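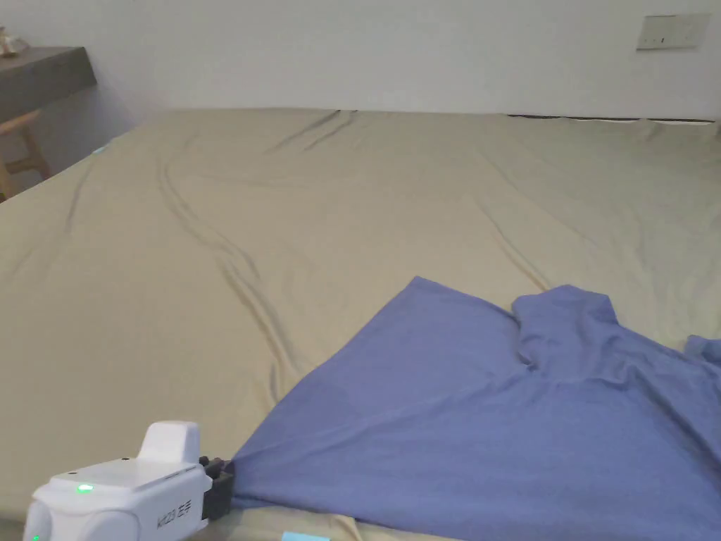
Report of a visit to the Muvik open day, Trirnari site
Submitted 17/01/2021

Members of the Working Party on Household Automation attended the open day held by Muvik at its Trirnari site. The purpose of the visit was to see how the company prepares its machines for work in ordinary bedrooms and laundry rooms, and to judge whether a trial in supported housing could be recommended. The working party wishes to record its thanks to the staff at Trirnari, who answered questions freely and allowed members to remain in the practice rooms well past the published closing time.

Arrival and introduction

Visitors were received at the Obeidat Building, which Muvik shares with a textile testing laboratory. Signing in was slow, as passes had been made out under the wrong organisation and had to be printed again. A short talk followed on the history of the company and on its Fandden project, under which all of its work on clothing and bed linen is now carried out. The project has been running for 30 months. The slides were difficult to read from the back of the room, and copies have been requested.

The practice rooms

The greater part of the morning was spent in three practice rooms furnished as bedrooms. Staff there carry out household tasks by hand, using grippers held in the same way as a large pair of tongs, and the movements are recorded so that a robot arm can later be taught to repeat them. Members had expected to see the finished machines first, and several remarked that the order of the tour was the better one, as the later demonstration would have meant little without it.

The task on the day was the folding of T-shirts on a bed. The operator closes the jaws on a corner of the garment, draws it out across the sheet and then brings the edges together. Soft cloth was described to us as the hardest material the project deals with. A shirt seldom lies in the same shape twice, and a ridge left in the middle at the first pull will usually still be there at the last fold. Operators are asked to work at an even pace and to carry on when a fold goes wrong, correcting it as they would at home.

Members were invited to try the grippers for themselves. Picking up a single layer of cloth proved a good deal harder than it appeared, and most first attempts took hold of two layers together. The grippers were comfortable for a short spell, although one member with a weak wrist found the weight tiring. We were told that operators change over every 52 minutes, a figure which was said to have been settled by trial.

Fandden has so far gathered 734 complete folds of short-sleeved garments. Work on fitted sheets has been put off until May.

Demonstration of the robot arm

After lunch the party moved to the ground floor, where a fixed arm was shown folding hand towels and, afterwards, shirts. The towels were handled well. With shirts the results were mixed: the arm completed a fold on most attempts, but dropped a sleeve on two occasions and had to be reset by a member of staff. The company made no attempt to hide this, and the reasons were discussed at some length. The arm was quieter than members had feared.

Matters raised

Members asked whether recordings were made in private homes. Muvik replied that all recording at present takes place at Trirnari, and that any change would require written consent from the householder. A question about cleaning the gripper jaws between garments was not fully answered, and the company has undertaken to write to us. The cost of a single arm was not disclosed.

Access to the upper floor is by stairs only, which should be noted before any residents are invited to attend.

Recommendations

The working party does not recommend a trial in the current year. It recommends that a second visit be arranged once work on fitted sheets has begun, and that at least one member of the housing support staff be included in the party. Travel claims should be sent to the office with receipts in the usual way.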